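Chapter 9
Stock Records and the Small Workshop

After working through this chapter you should be able to explain why a business keeps stock records, set out a simple stock card, and work out the difference between recorded stock and counted stock.

9.1 What counts as stock

Stock is anything a business holds in order to sell it, or to use it up in making something that will be sold. A furniture maker's stock includes boards, glue and screws as well as finished tables. The van, the bench and the saw are not stock. They are kept and used for years, and they appear elsewhere in the accounts as fixed assets (see Chapter 6).

The line is not always easy to draw. A desk lamp in a lighting shop is stock if it stands on the shelf with a price on it. The same lamp on the manager's desk is equipment. What matters is the purpose for which the business holds the item.
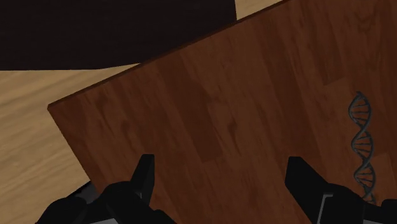
Most businesses divide their stock into raw materials, work in progress and finished goods. A shop that buys and resells will usually have only the last of these. A workshop will have all of them, and the same piece of timber may pass through each heading in a single week.

9.2 The case of Laing

Laing is a small firm that makes and sells teaching models for school science rooms. Its owner, Morven Menzies, started it with one product and now lists 20. For the first 2 years she kept no stock records beyond the suppliers' invoices, which were filed in a box. When a school ordered, she went to the shelf and looked.

This worked while the range was small. In May a customer, Lolta, placed a large order, and Menzies accepted it in the belief that the parts were in the store. They were not. The missing parts had to be bought at short notice from Flimus at a higher price, and the order brought in less than it cost to fill.
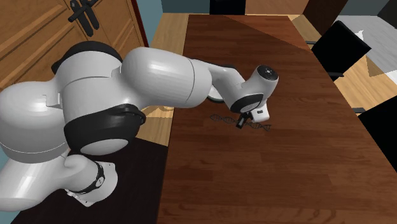

Laing then began to keep a stock card for every item. Each card shows the date, the quantity received, the quantity issued and the balance. When the store was counted on 21st January, the cards gave a total value of £2280. The count came to less — most of the gap was due to parts issued without an entry on the card.

9.3 Recorded stock and counted stock

The difference between the two figures is called a stock discrepancy. It may arise from theft, damage, miscounting or late entries. The record is corrected to agree with the count, and the cause is then looked for. Section 9.4 sets out the steps in order, using the cards kept by Laing.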